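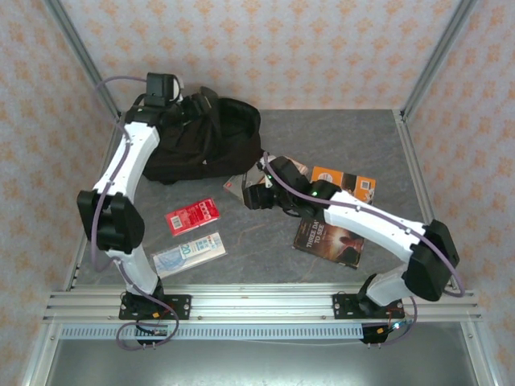
From Danica's desk: my year of buying less at the grocery store

I promised back in February that I'd report on the pantry challenge, and a few of you have been kind enough to keep asking, so okay, it's time to come clean. I did not make it the whole way. I did get a lot further than my sister thought I would, though, and I'm counting that!

If you missed the earlier issue, the idea came from Mahnaz Rashti at our potluck. Before you shop, you cook what you already own. That's the whole rule. You can buy milk, eggs and fresh vegetables, but no new jars or boxes until the old ones are gone. I went home very pleased with myself and opened the cabinet over the fridge, where I found three bags of red lentils and a can of water chestnuts I have no memory of buying (who was I planning to feed?).

The lentils were easy. Niloufar Safavi gave me her soup, with the onions cooked so long they're almost jam and a squeeze of lemon right at the end, and I ate it for lunch until I ran out. The water chestnuts went into fried rice and were fine. Crunchy. I won't be buying more.

Boxes were my real weakness. I love a box. Crackers, cookies, cake mix, anything with a bright front and a promise on it, I'm gone. I'd walk into the store for cilantro and come out with two kinds of shortbread.
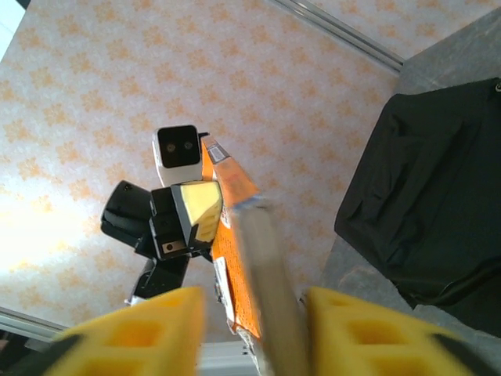
Orange packaging gets me every time.

So I started keeping a list on the inside of the cabinet door. When something went in, I wrote it down, and when I finished it, I crossed it off. Bijan Vahidi told me he does the same on his phone, but I know myself and I'd never look at it. A pencil on a string works for me. I did have to replace the string after the cat found it.

The part I liked best was the swapping. Omid Amini had a huge sack of bulgur and no plan, and I had more canned tomatoes than any one person needs, so we traded on his porch and stood there talking until it got dark. I'd like to do that again with more of us. If you've got something unopened and in date that you know you won't cook, bring it to the next potluck and put it on the side table by the coats. Take something home if you want it. Please don't bring open packages, and please write on a sticky note if there are nuts in it.

Where did I fall off? Summer, mostly. We had family staying, it was too hot to turn on the oven, and I bought whatever the kids would eat and felt no guilt at all. By the time they left I had a full shelf again and a freezer drawer that wouldn't shut. I'm working through that now. The popsicles are taking care of themselves.

I'm starting over this week with one shelf, the baking one, and I could use ideas for a lot of cornmeal and half a bag of dried figs. Savory is better than sweet in our house, but I'll try anything once. Send me your recipes, or just tell me at the potluck, and I'll print the good ones in the next newsletter along with Niloufar's soup, which she has finally agreed to write down with real measurements.

Danica Kos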